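Fetgate's new planner promises tidier grasping, but the numbers need a closer look

16 Aug 2025

Fetgate has released Nultia, a planning package meant to help two grippers sort mixed household goods. The company says it was tuned on 1000 recorded tries, 947 of which it counts as successes. That sounds good until you read the notes, where a "success" is any grasp that lasts a second or more. Dropping the thing afterwards doesn't count against it.

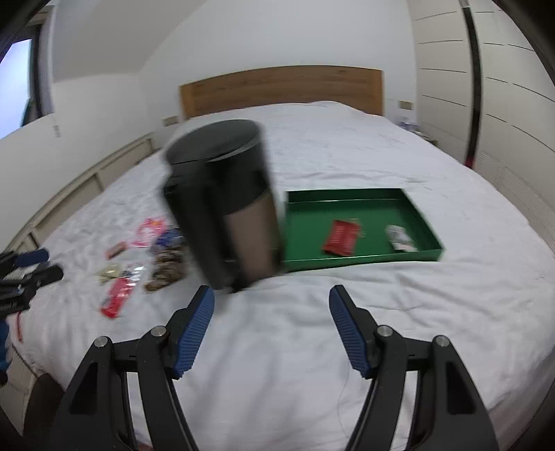

Small packets, a green tray and a black container on the bed used for the sorting work.

Foil packets are a fair choice of problem. They crumple and they shine, and depth estimates tend to suffer on both counts. Nultia deals with this by handing the guesswork to Garba, an older perception module that Fetgate bought in February and has barely changed. Users of Garba have complained for a while about slow updates when two arms share a workspace, and the release notes list 11 known faults still open, four of them to do with timing between left and right.

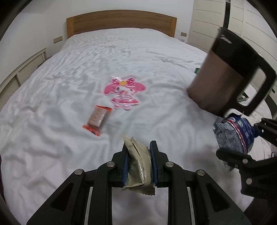 The planner is supposed to keep both hands busy without one waiting for the other. In the log published with the release, one side sits idle for 40 seconds while the other replans. Fetgate calls this a cautious default and says it can be switched off, though the manual doesn't say what happens if you do.

A rival package, Gristimum, has yet to publish any test results at all, so a comparison will have to wait. Nultia's licence terms are also still marked as draft.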